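Plenwood revises shelf fixings on two-door base cabinet

May 23, 2020

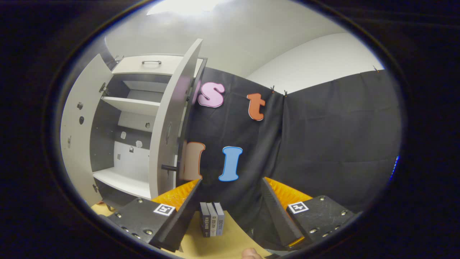 Agathe Tessier would have liked the change sooner, having refitted the same shelf on three occasions before giving up and leaving the lower half of her cabinet unused. Her complaint, sent to the Binville showroom in November, was one of 214 received about the shelf supports on the Skudau storage range.

Plenwood has now issued a revised fixing set for the range, which covers the white two-door cabinet with a single drawer above and two shelves behind the doors. The cabinet itself is unchanged. Doors, drawer front and bar handle carry over from the existing model, and the back panel remains dark grey.

The revision concerns the pins on which the shelves rest. In the first version these were a push fit, held only by friction in the side panels. Under a heavy load at the front of the shelf the pins could tilt forward and work out of their holes. The replacement pin has a longer shank and a raised collar, and a screw at the rear of each shelf stops it from sliding when the doors are pulled open quickly.

According to the company, 2,817 cabinets were sold with the earlier pins. Owners can collect a set from the Binville showroom or ask for one by post. No proof of purchase is needed, but the batch number should be given – it is printed on the last page of the assembly sheet.

Fitting takes one person and a cross-head screwdriver. The shelves should be emptied and lifted out, the old pins removed, and the new ones pressed in until the collar sits flat against the side panel. Plenwood advises against using a hammer, as the board may chip at the edge of the hole. The doors can stay on their hinges throughout, though they should be fully open before the shelves are tilted out.

The supplier of the new pins is Huet, which also makes the drawer runners for the range. The runners are not affected.

Load limits have been restated in the new instructions. They apply to weight spread evenly over the shelf, with heavier items placed on the lower one. Replacement sets will be available for five years. Cabinets now leaving the warehouse already have the new pins packed with the shelves.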